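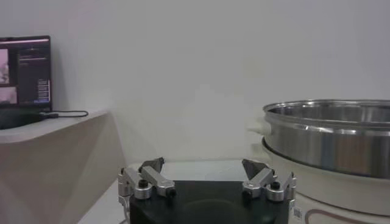

The gripper at the bun table, Gindevstead, with the laptop to the left and the pot to the right.

Let them cook: why a student robotics club should spend a whole term on one pot

By Seema Sisodia

I help run the robotics club at Gindevstead on Sunday afternoons, and since October our students have been teaching a pair of robot arms to move steamed buns between a plate and a steamer. We have done very little else. Some parents have asked me (kindly, mostly) when the club is going to start doing proper robotics again, by which they mean the Stimus, the regional contest we used to enter every year, with the timed course and the foam blocks and the big scoreboard. I'd like to answer them at more length than I can manage in a car park.

My answer is that I think the buns are the best thing we've ever done, and that every school and college with a club like ours should clear a table, find something from an ordinary kitchen and have a go!

I loved the Stimus. I drove the minibus to it. I have shouted myself hoarse at a machine the size of a shoebox trying to push a yellow block up a ramp. But after a few years of it I began to see how the time was being spent. The rules come out, the students read the rules, and from then on every choice is made with the rules in hand. The blocks are always the same blocks. The ramp is always the same ramp. If your wheels are good and your timing is good you score, and the two or three students who are best at that sort of thing end up doing nearly all of it while the rest make posters and hold the spare batteries. We had 30 members on the list that last contest year, and I could have told you in my sleep which four would be touching the robot on any given afternoon.

A bun is a different kind of opponent. It is round and soft and no two are quite alike. Squeeze it too hard and it keeps the mark, so everyone in the room can see what you did. Hold it too lightly and it rolls off the fingers and goes under the table, where there are cables. The plate slides. The pot shines, and a shiny pot plays merry havoc with a camera, because the thing it is looking at is full of bits of the rest of the room. Nobody wrote a rulebook for any of this. The students had to decide for themselves what counted as a good go, and they argued over it for an entire afternoon, and I sat at the back with a cup of tea feeling thoroughly happy.

What they settled on was simple enough. A run counts if the bun ends up on the steaming tray, upright, with no dent you can see from a chair. Hyun-seo Ra wanted a stricter rule about dents and brought a ruler. Hemant Dwivedi said that his grandmother's buns would fail the stricter rule. The chair rule won on a show of hands, and I still think Hyun-seo had a point.

Then came the work, and there is a lot of it. One student guides the arms through the job, slowly, and the computer keeps a record of what the arms did and what the cameras saw. Later on the program has a try by itself, learning from all those goes. So the quality of the thing depends on the patience of whoever is guiding, over and over, on a grey afternoon, with the plate in a slightly different spot each time.
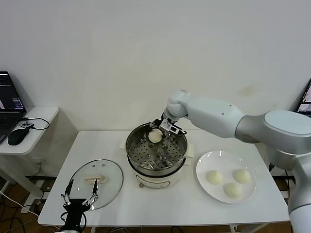
You can't do that with four keen people and an audience. You need everybody, and this is the part I'd most like other club leaders to hear. The quiet ones turned out to have the best hands. Kiran Rana joined us to keep a friend company and told me in his first week that he didn't do computers. He now guides a bun over the rim of that pot more smoothly than anyone we have, me very much included, and when the program finally managed a pick that looked like his, with the same little pause before the fingers open, the whole room knew whose it was. I've handed out contest medals that meant less to the person getting them.

By the end of the term the log stood at 1,728 guided runs. Of those, 636 were kept for training, after the students had gone back through them and thrown out the clumsy ones, the ones where somebody leaned on the table, and a long run of them from one afternoon when the lights had been changed. I want to stay on that number for a moment, because it gets the most raised eyebrows when I mention it. All that work, and well over half of it binned? Yes! And the young people did the binning themselves, and wrote down why, in sentences. If you have ever tried to get a teenager to cross out their own work, you will know what a thing that is. They learnt more about evidence from that log than from any worksheet I have given them, and I have given them some good worksheets.

I should be fair to the other side, since I have friends on it. Jitendra Jaiswal runs the club at Sachdeva, across the river, and he thinks I've gone soft in the head. He says a contest gives you a date, and a date makes people finish. He's right about that. We drifted badly for a few weeks before half-term, when the same grip problem came back every Sunday and there was nothing on the calendar to hurry us along. He also says that building a machine from a box of parts teaches you things that you miss when you start with arms that already work. I agree with that as well, and our students do know less about gears than his do. When one of the finger pads worked loose it took us far too long to sort out, and his lot would have had it done before the biscuits came round.

Where I part company with him is over what the machine is for. A contest robot does its job for two minutes and goes back in a crate. Our students go home, look at their own kitchens, and come back full of questions. How would it know the pan was hot? What does it do about a lid that's been put down in a silly place? What about somebody who can't lift a full pot any more, and would be glad of an arm that could? One of them asked whether a robot ought to be doing this at all in a house where somebody enjoys doing it, and we got no coding done that day and I didn't mind a bit. Foam blocks never started a conversation like that in my hearing.

It is also, and I don't think this is a small matter, easy to explain. When we entered the Stimus, families came along and clapped when other people clapped. Now they walk in, see a pot and a plate, and know exactly what ought to happen. Small brothers and sisters shout advice. A grandfather told us we were crowding the tray, and he was right, and we changed how many we put in.

Money comes up whenever I talk to other clubs, so I'll deal with it briefly. The arms are the expensive part and we could not have bought them. They are on loan to the college, and we get them on Sundays when the engineering students don't need them. Everything else on the table is the sort of thing you'd find in a kitchen shop or at the back of somebody's cupboard. If you have no arms at all, you can still do most of the thinking. Before ours were set up, the students did a version with kitchen tongs and a blindfold, one person holding the tongs and another giving directions, and it took them 65 goes to agree on a set of words that worked. I would happily run that again as a first session, arms or no arms.

The program, since people always ask, is called Sititz. I've been given three different explanations of the name and believe none of them. It is decent with a single bun in the middle of the plate and poor with one near the edge, and if two are touching it tends to go for the gap between them and close on nothing, to loud groans. Hyun-seo thinks the answer is more runs with the buns pushed together. Hemant thinks the camera is too close to see both at once. They have each been given half of next term to show that they're right, and I've asked Jitendra to come over and be the judge, which ought to give us that date he keeps going on about.

So if you run a club and you've got the rules for this year's contest open in front of you, by all means enter. Go and shout at the ramp. But keep one table back, put a plate on it, and let the ones who usually hold the batteries have first turn. I would love to hear what you put on the plate. We're thinking of dumplings after Easter, and Kiran has asked for eggs, and I've said we'll see.

Related

Tongs and a blindfold: a first session for new members
What our students threw away, and the notes they kept
Jitendra Jaiswal: In defence of the foam block
Getting ready for the Stimus with a small team

Contact the Gindevstead club pages | © Gindevstead Robotics Club and contributors | Back to top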